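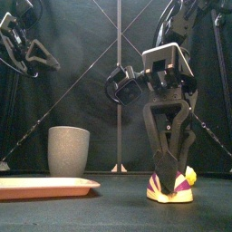
Fig. 8.1 A striped soft toy, a grey cup and a shallow pink tray on a dark tabletop.

Print this page | E-mail this page

Chapter 8
Small Things on a Table

Before we come to cupboards, shelves and whole rooms, I should like us to spend a little while with a table and the few small things that gather on it. When Rhona Cruickshank and I first taught this course in Brarndale, we began with the attic, which was a mistake, and by February half the class had stopped coming! A table is much kinder. You can see all of it at once, and you can finish before the kettle has boiled.

Look again at Figure 8.1 and ask yourself what sort of thing each object is. The toy is cream or pale yellow with bold magenta-purple stripes, and it looks soft -- the kind of thing that can be squashed into a full basket and come to no harm. A cup is another matter. It wants a level place to stand, and it usually wants washing first. A tray is a thing and a place at the same time, and my students have argued over that for years (Valentin Ene once kept us at it until 9 in the evening).

In this chapter we shall sort objects by how they like to be held and where they like to rest. You will need a clear table, a shallow tray and a handful of things from your own home. Please don't buy anything specially. Exercise 2 works best with a toy that has already been loved a bit.

8.1 Soft things and hard things

Print this page | E-mail this page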